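Leave the mess in

Every group that collects demonstrations for a learning system ends up having the same argument, usually in the second or third week, when the first batch has been looked over and somebody decides it is too untidy. I have been on both sides of it. I now think the people who want tidy data are wrong, at least for household work, and I want to set out why.

At Vunholm we gather examples of table clearing. An operator drives the arms by hand, the cameras record, and the recording goes off to be used for training. When we started, the instructions came from the Pinden project and they were strict. Bowls had to be washed before each run. Each item had a marked starting place. If an operator missed a grasp, the run was thrown out. We collected 70 runs a day that way and every one looked much like the last.

The policy trained on them did well on our table. It did badly on the table in the next room, where the light came from the other side and the plates had been put down by someone who had not read the instructions.
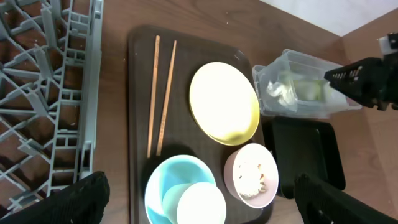 A home kitchen has crumbs in it. People stack a small dish in a bigger one and leave packaging lying about next to the things that need washing. If a system has only ever seen clean bowls set well apart, then a dirty bowl is a new object to it, and a stack is a new object again. We can't list all of these cases in advance. What we can do is stop removing them from the recordings.

The usual reply is that variety should be planned. You draw up a table of positions, objects and lighting, and you work through it. I have no quarrel with a table, and we still use one. But planned variety is only as wide as the imagination of the person who planned it. Our first table had 4 layouts. Two of them differed only in which side the rack was on. Operators left to set the table themselves gave us more in one afternoon than we had thought of in February.

The same goes for mistakes. Under the old rules a fumbled chopstick meant starting again. I would keep that run, provided the operator recovers and finishes. Thin things roll and slip, and a system which has never been shown what to do after a slip will have nothing to go on when it happens. A run where the operator gives up is a different matter and should be labelled as such and kept apart.

There is a cost. Untidy runs take longer to check, and the labels are harder to agree on. Kopecký, who supply our annotation, charge more for them, and fairly so. You also need more runs before the training settles, and for a while the numbers look worse than they did with the clean set. Anyone who has to show progress every month will find that hard to explain.

Jasetti has a rule I would be glad to see copied: two operators never share a setup, and each lays out the table for the other. It takes a few minutes and it stops people arranging things to suit their own hands, which all of us do without noticing.

I would still throw out runs with a dropped camera feed or a wrong timestamp. Those are faults in the recording. A dirty bowl is part of the job we are asking the machine to learn, and it should stay on the table.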